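Teaching an arm to move an apple: what I did for my robotics project

I picked this project in April thinking the hard part would be the code. The code took me two evenings (most of it was already in the lab repo, thanks Dinesh!). Everything else went into collecting examples, so that's mostly what this report is about.

The plan was simple enough. I'd drive the arm by hand through one little task, save the whole run, reset the table and do it again until I had 300 good demonstrations. Then a policy would train on them and we'd see if it could do the task alone. The task was moving an apple between a bowl and a plate. My advisor, Gráinne Mac an tSaoi, wanted something I could describe in one sentence, and I'm glad she pushed for that, because my first idea had a drawer in it and I'd still be there.

I called the dataset Lunitside and kept the notes in a folder called Sivum, which is also where the bad runs live. I kept the bad ones. Dinesh Garg says you always want them later, and he was right – I used 40 of them to check whether my filter for sloppy grasps caught anything.

A run went in the bad folder if I stopped halfway to think, if I bumped a dish, or if the apple got dropped from too high. Stopping to think was my biggest problem at first. If you pause over the apple for a while, the policy learns that pausing over the apple is part of the job, and my first trained version did exactly that. It just hung there! I went back and threw out every run with a long wait in it and practiced for a whole session without saving anything. 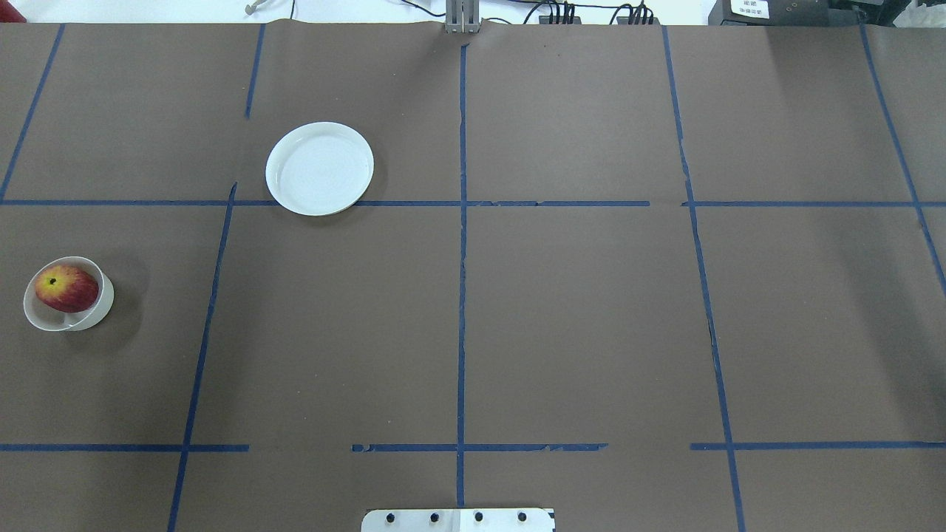
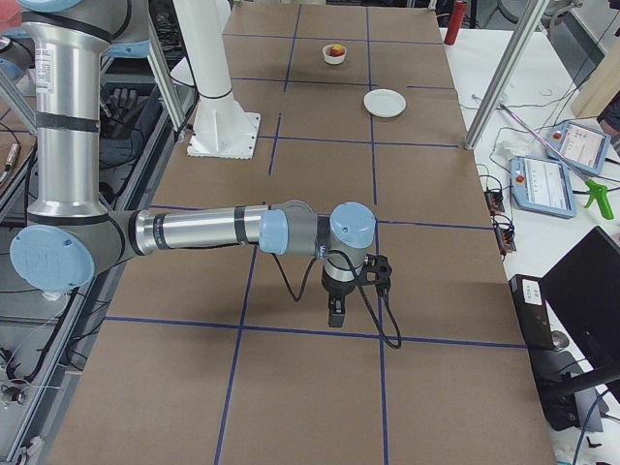
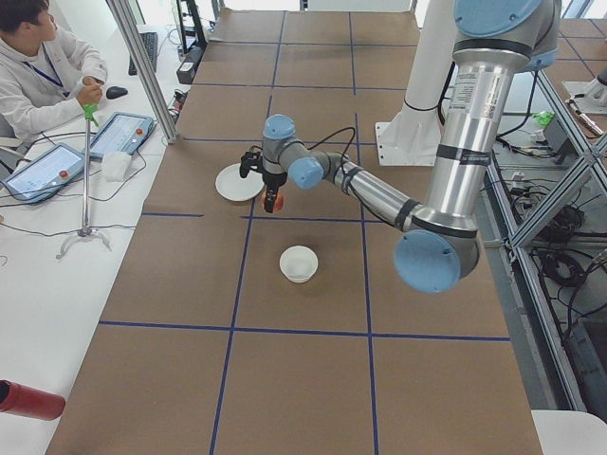
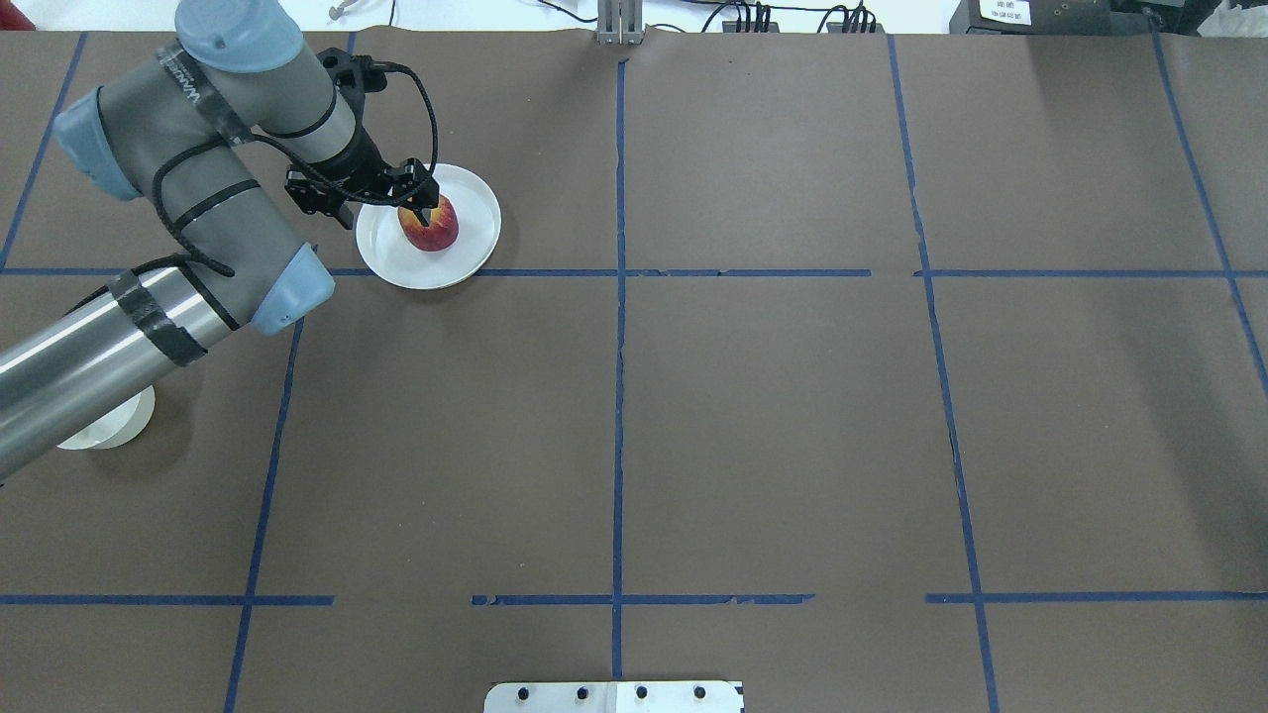
The taped paper and a white dish are in all four.

Placement was the other thing I got wrong early on. I set the dishes down wherever felt natural, and what felt natural was the same few spots over and over. After that I worked from a list. The blue tape splits the table into cells, so I could write down a cell for the bowl and a cell for the plate before each batch, then change both after 15 runs. I didn't try to center anything. In the first picture the bottom rim of the plate is touching a tape line, and I count that as a perfectly good start, as long as the apple is easy to reach. Next time I'd write the list before recording anything – and I'd add a second kind of fruit, which Gráinne has already asked me about twice.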